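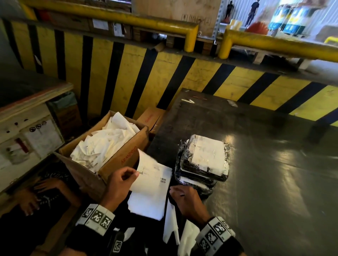 Chie Ogura
February 2023

I've been meaning to write something about the labeling tables, because people keep asking me at family dinners whether the robots have taken over yet, and my answer always runs too long for the table. So it goes here instead, in pieces. Get a coffee.

14 likes · 2 replies

I started on parcels 11 years ago. Back then a label was a thing you peeled, stuck and forgot, and if it went on crooked somebody further down grumbled and turned the parcel around for the scanner. Now the sorter upstairs does the reading, and a crooked label goes straight to the reject chute and comes back to us. We have all become very neat people!

9 likes

When the sorter went in last October they told us it would take the walking out of the job, and it did. I used to go home with feet like bricks. What I hadn't expected was to miss it a little — you met people on those walks. Toon Van Beek and I must have solved half the world's problems between the dock and the racks, and these days I wave to him over a yellow railing.

21 likes · 5 replies

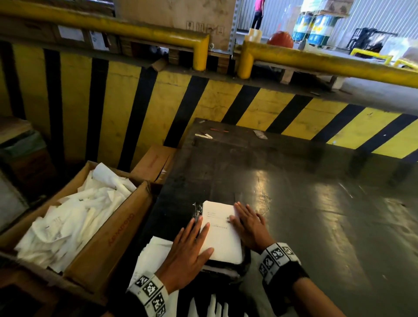
Returns & Relabeling, Plellside warehouse

So this is still handwork, all of it. Flat parcels in black plastic, paper labels, backing sheets that curl up and cling to your sleeve, and a cardboard box beside you that fills with crumpled paper faster than you'd believe. The machine is wonderful with a parcel that is already right. Getting it right is our end of things.

17 likes · 1 share

The wrist markers come up a lot, so: those black-and-white squares let a camera follow where your hands are. Zalach, the company that is building the label-peeling arm, wants to learn how people do it before they ask a machine to try. You stop noticing the bands after a while, except when you go to scratch your nose.

12 likes · 3 replies

Rafsan Rathnayake asked the question we all had in our heads, which was whether we were teaching our own replacement. Our manager, Masaru Higuchi, didn't wave it away, and I respected him for that. He said the arm would take the plain stacks first, that two of us would move over to running it, and that he couldn't promise anything past next year. It wasn't the answer I wanted, but I slept better for having one.

38 likes · 11 replies

I put my name down for the training, by the way. Some five weeks of it, on and off, with Takumi Iwasaki, who came to us from a plant with far more robots than we'll ever have and is very patient with people who press the wrong button. I have pressed it more than once.

26 likes

What I'd ask for, if anyone upstairs reads this: keep swapping us between tables. With the walking gone you can stand in one spot for a whole shift if you aren't careful, and my shoulders know all about it. Rafsan and I trade places after lunch now and it helps a good deal.

19 likes · 4 replies

Someone in the replies wants to know if the arm has a name. The late crew calls it Auntie. I voted for something else and lost.

31 likes · 2 shares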